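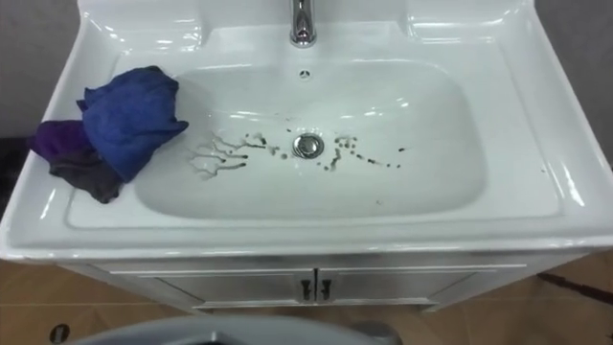 *A marked basin and three cloths at the Skiseo open day in Rurow.*

**Sink-cleaning robot gets its open day, but few firm answers**

Feb 13, 2023

Skiseo opened its Rurow workshop to the public for an afternoon to show off a program it calls Mindell, which the company says will put humanoid robots to work on household cleaning. The chore chosen for the demonstration was the bathroom sink.

Visitors were let in five at a time and asked to keep their questions for the end. The handout promised "everyday hygiene, handled." It gave no price, no cleaning time per basin and no word on who carries the liability if a tap gets snapped off in somebody's ensuite.

Staff said the robot can wipe down a basin with an ordinary cloth, no special tools or coatings required. That's a fair thing to aim for. It is also a job most people finish while the kettle boils, and the company would not say how often an operator has to step in.

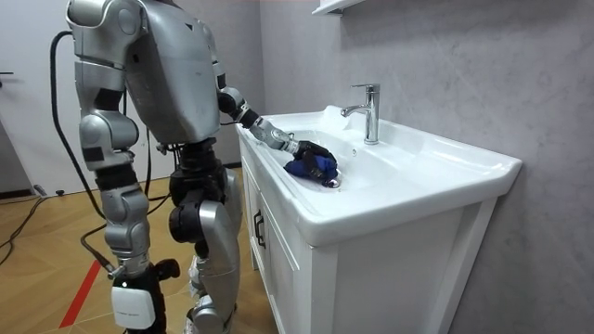 One visitor, Tu, wanted to know what happens when the mess is toothpaste that's been there since the long weekend, and said a wipe around the plughole was the easy bit – the grime behind the tap was the part worth paying someone for. The reply was that harder jobs were "on the roadmap."

Skiseo says it has run 50 practice sessions on sinks so far and hopes to place two robots in trial homes in April. It would not name the households or say whether staff would be on hand during the trials, and it offered no results from the practice sessions for visitors to take away.

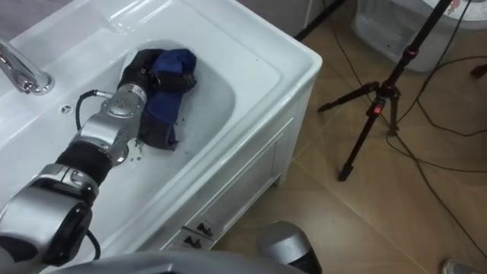 Water is where the sales talk needs the most checking. A home helper has to cope with full basins, slippery floors and people wandering in for a shave, and the handout had nothing on any of it. With the gripper down in the water holding a dark blue cloth, and black cables looped across the tiles beside the vanity, the questions about splashes and trip hazards more or less asked themselves. Skiseo said a safety document would be published before the trials begin. It did not give a date.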